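Papers > Manipulation > Wrist-view grasp checks > Section 4

4. Grasp state from the wrist view

The planner in Section 3 hands over a grasp pose and then has no further opinion. Everything after contact is down to the wrist camera and the finger current. Current alone was poor. A bottle held at the shoulder and a bottle held at the body draw nearly the same load, so we let the image decide where on the object the finger is and use current only as a veto.

Bottles were the worst class by some way. Glossy, one colour, few corners for the tracker to hold on to. Figure 4 gives two wrist views of an orange bottle lying on its side, label band in view in (a), finger pressing just short of the cap in (b).
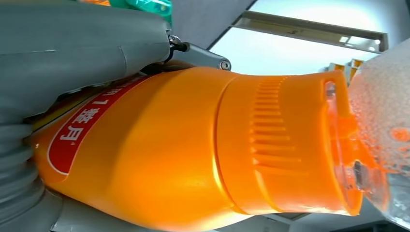 Covutden Manipulation Software Group
Figure 4(a). Cap end against a clear container.

Two things go wrong in a view like 4(a). First, the segmenter. The container is transparent and covered in droplets, and the orange of the bottle carries on through it, so the mask runs past the end of the cap and the estimated length comes out too long. Second, highlights. The bright streak along the upper curve splits the body in two when the threshold is set low. Raising the threshold loses the cap.

Fix for the first: we cut the mask wherever local texture energy jumps, then refit the axis using only the part on the near side of the cut. The ribs on the cap are a handy landmark. Short parallel ridges, strong response in one direction, and they survive blur better than the lettering on the label. We tried reading the label as well (Rind's idea) but it is often rotated or upside down in the wrist view and the text reader was slow, so it was droped.

Fix for the second is cruder. Saturated pixels are filled from their neighbours before segmentation. Works on curved plastic, does nothing useful on foil.

The finger itself has to come out of the image too. We render the gripper and forearm from the joint angles and mask them, with a margin. The margin matters more than we expected, as the finger throws a shadow on the bottle, see 4(b), and the shadow edge was being picked up as the start of the cap. Cover material on the arm is not in the model. Plastic wrap with glare on it gets through the mask and has to be rejected by position instead.

Figure 4(b). Finger on the bottle just before the cap; foil packet on the green surface below.

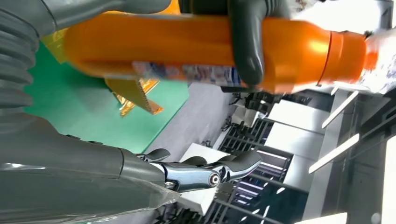
4.1 Tuning and what is left open

The state estimator was tuned on 335 wrist images and checked on a seperate 517, both sets labelled by hand by Owusu and Mulligan. Labels are contact point along the long axis, plus a flag for "touching another object". Where the two labellers disagreed the image was kept and the wider of the two contact intervals was used.

The estimator runs in 70 ms on the arm controller, fast enough to sit inside the slow loop but not the force loop. Gains unchanged from Section 3.

Still open: background clutter. Dark grids and shelving behind the work area give strong straight edges, and the axis fit will lock on to them if the mask is thin. At present we discard any axis that leaves the mask for more than a fifth of its length. Sheehan has a depth-based version in the Druvik branch, not merged at time of writing.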